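Cleaning Kitchen Tiles and Grout Without the Faff
By Victor Nyanda
October
2 min read

I love a tiled wall behind a worktop, and I love it even more once the grease has gone! Start with the dry stuff. Run a soft brush along the grout lines first, top to bottom, or you'll just be making mud.

Then mix bicarbonate of soda with a splash of water until it's like toothpaste, and press it into the grout with an old toothbrush. Leave it for 30 minutes (I put the radio on and sort the spice drawer). Scrub in short strokes, wipe with a warm cloth, and wipe again, as bicarb dries to a white haze if you leave any behind.

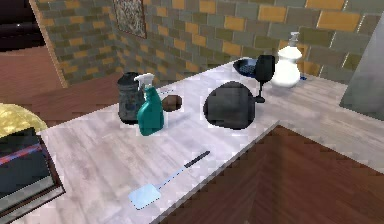 Brick-pattern tiles behind a pale worktop, spray bottle left of centre.

For the weekly once-over, a spray bottle of warm water with one drop of washing-up liquid is plenty. One drop! Any more and you'll be rinsing all evening. Buff with a dry tea towel straight after and glazed tiles come up beautifully.

Keep vinegar well away from marble or limestone, it eats the surface. If you've regrouted, give it at least 24 hours before you go near it with a wet cloth, and check the packet too.

© Tindavik Home Notes | Contact us | Back to top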